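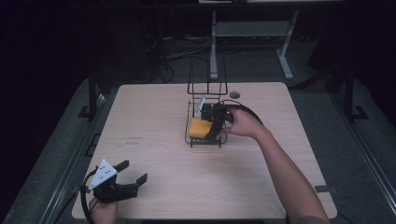 Finora: registros de alquiler vacacional en Nendberg

Versión: 2021, revisión de septiembre
Mantenimiento: Thandeka Mtshali
Formato: CSV, UTF-8, separador punto y coma

Contenido

El conjunto reúne 1000 fichas de alojamientos de alquiler por temporada en la zona costera de Nendberg. Cada fila corresponde a un alojamiento, no a un anuncio: si una casa aparecía en dos portales, las fichas se fusionaron y se conservó el precio más bajo.

Campos

id_aloj: entero, estable entre revisiones
tipo: casa, apartamento, estudio
dormitorios: entero; los estudios llevan 0
plazas: máximo declarado por el propietario
dist_playa_m: metros a pie hasta el acceso público más cercano
precio_noche: tarifa de temporada alta, sin limpieza ni fianza
estancia_min: noches
mascotas: s, n o vacío

Procedencia

Los datos proceden de dos fuentes: el catálogo de la agencia Drikanach y las fichas enviadas por propietarios mediante el formulario de Mokgethi. El campo origen las distingue (D o M).

Limitaciones

- En 40 fichas falta dist_playa_m. No se ha imputado ningún valor.
- El número de plazas incluye sofás cama en las fichas de origen M; en las de origen D, no. Conviene no comparar ambas sin filtrar antes.
- Los precios no reflejan descuentos semanales.
- Las coordenadas se retiraron antes de publicar - solo queda el código de barrio.

Carga

El archivo principal es alojamientos.csv. La primera línea contiene los nombres de campo. El separador decimal es la coma, de modo que hay que indicarlo al importar.

Cambios

Septiembre: corregidas las estancias mínimas del barrio norte; eliminado el campo vistas, que cada propietario rellenaba con un criterio distinto.

Las correcciones se envían a Thandeka Mtshali con el id_aloj y el valor propuesto.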